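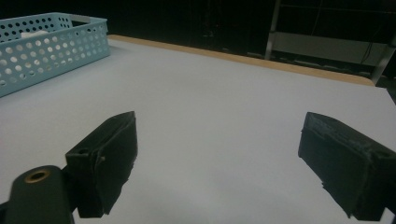
La cesta perforada es un recipiente abierto cuyas paredes presentan orificios repartidos de forma regular, y se emplea para contener, agrupar y trasladar objetos de tamaño pequeño o medio. Se distingue de la caja de paredes macizas por la circulación de aire a través del cuerpo y por la menor cantidad de material que requiere para un mismo volumen. Las versiones domésticas más extendidas son de plástico y planta rectangular. Un modelo corriente, como la cesta azul claro colocada sobre una mesa blanca, lleva agujeros redondos dispuestos en hileras y un reborde a lo largo de la parte superior. Existen también variantes con perforación oblonga, cuadrada o en rombo, y otras en las que el calado se limita a una banda de la pared.

Denominación

En el comercio español se usan indistintamente los términos «cesta perforada», «cesta calada» y «cesta organizadora». El primero alude al aspecto de la pared, el segundo suele reservarse para dibujos más abiertos y el tercero describe el uso. En varios países americanos se prefiere «canasta» o «canastilla», esta última para las piezas de menor capacidad. No debe confundirse con el escurridor, que tiene el fondo diseñado para evacuar agua, aunque una cesta con fondo perforado puede cumplir esa función de manera ocasional.

Forma y partes

El cuerpo se compone de fondo, cuatro paredes y borde. Las paredes suelen tener una ligera inclinación hacia el exterior, llamada ángulo de desmoldeo, que facilita la extracción de la pieza en fábrica y permite apilar las cestas vacías unas dentro de otras. Cuando la inclinación es excesiva disminuye la superficie útil del fondo y el contenido tiende a desplazarse hacia el centro.

El borde actúa como elemento de rigidez. En las piezas moldeadas adopta por lo general un perfil en L o en U invertida. Una pared calada sin borde reforzado se deforma al levantar la cesta por un solo lado, sobre todo en los formatos alargados. Algunos modelos incorporan asas recortadas en las paredes cortas, y otros prescinden de ellas y se sujetan por el propio reborde.

El fondo puede ser liso o perforado. El fondo liso retiene polvo y pequeñas piezas; el perforado ventila mejor y se aclara con facilidad. Bajo el fondo es habitual un nervio perimetral de escasa altura que separa la cesta de la superficie de apoyo.

Perforación

La perforación se define por el diámetro del orificio, el paso (distancia entre centros) y la disposición. En la disposición recta los centros forman una cuadrícula; en la disposición al tresbolillo cada hilera se desplaza medio paso respecto de la anterior, lo que proporciona una mayor superficie abierta con el mismo espesor de material entre agujeros. El orificio redondo reparte las tensiones de modo más uniforme que el cuadrado, en cuyos vértices se inician a menudo las grietas.

El diámetro condiciona el uso. Un orificio amplio deja escapar lápices, pinzas de costura y tornillería, mientras que uno muy reducido se obstruye con pelusa y restos de jabón. La serie Ritside, del fabricante Domix, emplea en su tamaño intermedio 212 orificios por pieza, y la versión de fondo calado alcanza los 251. Ambas comparten las dimensiones exteriores y pueden encajarse entre sí.

Materiales y fabricación

El material más común es el polipropileno, por su bajo peso y su resistencia a la flexión repetida. Se usa asimismo el polietileno de alta densidad, más flexible y de tacto ceroso. El poliestireno, más rígido, aparece en cestas pequeñas de escritorio y se rompe con mayor facilidad en caso de caída.

Las cestas de plástico se fabrican por inyección. El material fundido entra en un molde cerrado y rodea los machos que forman los orificios, de manera que la pared sale perforada sin mecanización posterior. El punto de inyección suele situarse en el centro del fondo y deja una marca circular. Los defectos característicos son las rebabas en el contorno de los agujeros, las líneas de unión entre frentes de flujo y el alabeo del fondo por enfriamiento desigual.

Las cestas metálicas se obtienen a partir de chapa perforada, cortada, plegada y soldada por puntos. Llevan recubrimiento de pintura en polvo o se dejan en acero inoxidable. Pesan más y pueden rayar superficies lacadas si carecen de tacos.

Usos

En la vivienda se destinan a la agrupación de artículos de aseo, productos de limpieza, material escolar y alimentos envasados. En armarios profundos funcionan como cajón extraíble: se tira de la cesta completa y se evita retirar uno por uno los objetos delanteros. Sobre mesas de trabajo sirven para separar las piezas pendientes de las terminadas. En la cocina se utilizan para patatas, cebollas y fruta de piel gruesa, alimentos que se conservan peor en recipientes cerrados.

Mwangi Mwaipopo, autor del manual de almacenamiento doméstico Grerent, clasifica las cestas en 3 grupos según la frecuencia de acceso: de mano, de estante y de reserva. Recomienda paredes caladas para los dos primeros, dado que permiten reconocer el contenido sin bajarlo, y paredes macizas para la reserva prolongada, por la entrada de polvo. El mismo manual aconseja no llenar la cesta por encima del reborde y fija el límite práctico de carga en alrededor del 95 % de la altura interior.

Limpieza y conservación

Las piezas de plástico se lavan con agua tibia y detergente neutro. El interior de los orificios acumula residuos que el paño no alcanza y que se eliminan con un cepillo de cerdas blandas. Los disolventes atacan el poliestireno y pueden dejarlo opaco. La exposición continuada al sol decolora los tonos claros y vuelve quebradizo el polipropileno sin estabilizar; el deterioro suele manifestarse primero en el borde y en las asas.

Las cestas Iwasaki de chapa pintada requieren un secado completo después del lavado, en particular en los pliegues inferiores, donde el recubrimiento es más delgado. Los desconchados se retocan con esmalte antes de que el óxido avance bajo la pintura.

Categorías: Recipientes | Menaje del hogar | Almacenamiento | Objetos de plástico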